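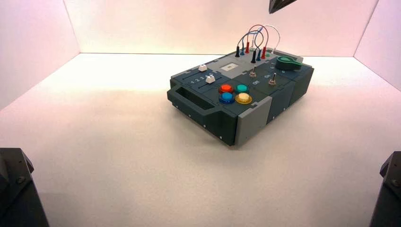 Advertising of alcohol and vaping in council venues: frequently asked questions

By Constanza Daza
28 Nov 2025

What is the new local law?
Cidholm Council has adopted a local law which limits advertising for alcohol, vaping and gambling in the buildings and grounds that the council owns. It was first proposed in July, and the council received 732 written submissions from residents and businesses before the vote. The rules will start to apply 30 days after the law is published.

Which places are included?
All the council halls, the library, the sports grounds, the swimming centre and the Deswood bandstand. The street in front of these places is not included, unless the sign is fixed to a council fence or a council pole.

My club has a bar. Can we still sell drinks?
Yes. The local law does not touch your liquor licence. It speaks only about advertising. You can have a price list behind the bar and the usual names on the beer taps. What you cannot have is a banner with a drink brand which is visible from the playing field or from the seats of the public.

We have a sponsor with a contract already signed. Must we cancel it?
No. A contract signed before the vote can continue until its end date, but it cannot be renewed on the same terms. Please send a copy of the contract to the council office so it can be put in the register. If you do not register it, the inspector will treat your sign as a new one.

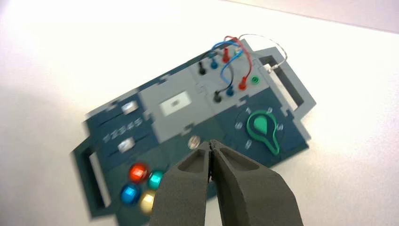

Gripper with its fingers almost together, over the task board.

Does it apply to what a singer or a comedian says on the stage?
No, and we received this question many times. Songs, plays, films and speeches are not advertising under this law, even when they mention alcohol or drugs. The council has no intention to read lyrics before a concert. The only exception is a message that somebody has paid for, for example when the presenter must thank a vodka brand between two songs.

What about T-shirts and caps?
Clothes of visitors are free. Clothes of staff and of junior teams are covered, and they should not carry the brands in question. Senior teams can use their present shirts until the end of the season.

Is the Dawber Festival an exception?
The Dawber Festival rents the grounds for a private event, and the organisers asked for an exception. It was refused. However, they can put brand signs inside the fenced area for adults, if the signs cannot be seen from outside.

How much is the fine?
For the first time you receive a written warning and nine days to remove the sign. If the sign is still there, the fine can be up to $1000. The fine is given to the organisation which hires the place and not to the person who was working on that day.
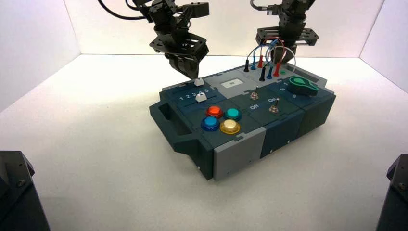 Two black robot arms above the task board.

Can I advertise low-alcohol or alcohol-free products?
It depends on the name. If the product has the same brand and colours as an alcoholic drink, it is treated in the same way. A different brand is permitted. If you are not sure, send us the artwork before you pay the printer.

Who can complain, and how?
Any resident can. Write to the council office with the place, the date and, if possible, a photo of the sign. Anonymous complaints are read, but we cannot answer them.

I do not agree with the decision about my sign. What can I do?
You may ask for a review in writing. Another officer will look at your case, and you do not have to pay the fine while the review is open. Please attach the warning letter, otherwise it takes us much longer to find your file.

Where can I read the complete text?
A printed copy is at the front desk of the library and in the council office, Famuron Building, ground floor. Translations are in preparation. Until they are ready, you can ask at the desk for an interpreter, free of charge.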